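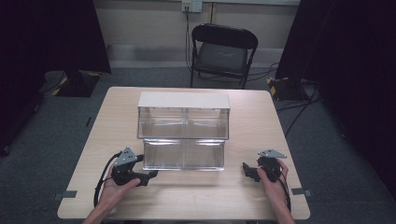
The Grurkden Community Learning Center has completed the first stage of its storage and work surface program and will open the refitted activity room to all registered groups in May. The program replaces the mixed cardboard boxes and unmarked drawers in which small supplies had been kept for many years. In their place the Center has adopted clear containers, which allow staff and group members to see what is inside before anything is opened. The stepped type, with an upper compartment under a flat white lid and a lower compartment that projects slightly forward, has been selected for the smallest items, including buttons, clips, labels and spare pencil leads. A vertical seam divides each compartment, so that two kinds of supplies may be kept side by side on each level.

The Center ordered 41 containers in three sizes from Torkari, a regional supplier of office and classroom goods. Delivery was completed on 2018-01-24. All containers have been entered in the room inventory, which now lists 117 separate categories of supplies. Groups that store their own materials at the Center will be asked to transfer them before the end of the spring session.

Under the new arrangement, containers will be kept on open shelving along the long wall of the room and brought to the tables as required. Each will carry a printed label on the back, with a matching label on the shelf. The front is to be left free of labels. Users are asked to return each container to its marked place at the end of a session and to report cracked lids or missing labels at the front desk.

The tables have also been reviewed. The Center considered dark and patterned tops but decided in favor of a pale wood-grain surface throughout the room. Small parts are easier to find against a light background, and the color is in keeping with the Mayrhofer Reading Room across the hall, where similar tables have been in use for 2 years.
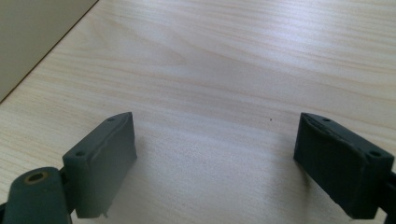 Light, softly grained tabletop in the activity room.

Tabletops are to be wiped with a damp cloth after use. Solvents and scouring pads are not permitted, and groups working with paint or glue must put down a protective sheet, available from the supply cupboard - please allow a few minutes for this before the session begins. Tape may be applied to the tables for the duration of an activity and should be removed by the group that applied it, unless other arrangements have been made with the front desk.

The second stage of the program will cover the Silano Annex, where the craft and sewing groups meet. Work there will include new shelving, additional clear containers and a revised plan for the storage of fabric. The annex will remain open during this period, although access to the rear shelves may be limited on certain mornings. A schedule will be posted at both entrances.

Current room bookings are not affected. Groups wishing to reserve the activity room for May or later may submit the standard request form at the front desk. Forms received before the opening will be processed in the order in which they arrive.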